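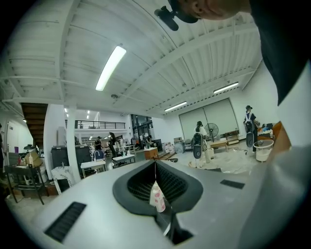

Luz para un local con techo de chapa y altillo

Hola a todos, a ver si alguien me orienta. Hemos alquilado un local con el techo de chapa ondulada blanca sobre vigas de acero, con tubos fluorescentes colgados y un altillo al que se sube por una escalera de madera. Arriba hay unos focos pequeños empotrados que me gustan mucho, pero abajo la luz me resulta fría y por la tarde acabo con dolor de cabeza. ¿Cambio las luminarias enteras o basta con los tubos? ¿Y los peldaños, que son marrón oscuro, los ilumino aparte? Me da miedo que alguien tropiece al bajar cargado. Perdonad el rollo, es mi primer local y le doy mil vueltas a todo.
Kamala Krishnan
26 de julio de 2023

Usha Annamalai
¡Enhorabuena por el local, Kamala! Yo pasé por lo mismo en el taller de la calle Sernby y empezaría por los tubos, que es lo barato. Los hay de led en blanco neutro, pero mira antes qué reactancia llevan tus luminarias, porque no todos son compatibles – si hay que tocar el cableado, llama a un electricista. Yo cambié 11 tubos en una mañana y la diferencia se nota muchísimo, sobre todo al coser. Para la escalera puse una tira led cálida debajo del canto de cada peldaño, y mi madre, que baja siempre con miedo, ahora baja tan contenta. Ah, y no cuelgues nada pegado al detector de humo, deja 50 cm libres alrededor. ¡Ya nos contarás cómo queda!

Oker
Pinta las vigas de negro y listo, queda más moderno. De los tubos no sé.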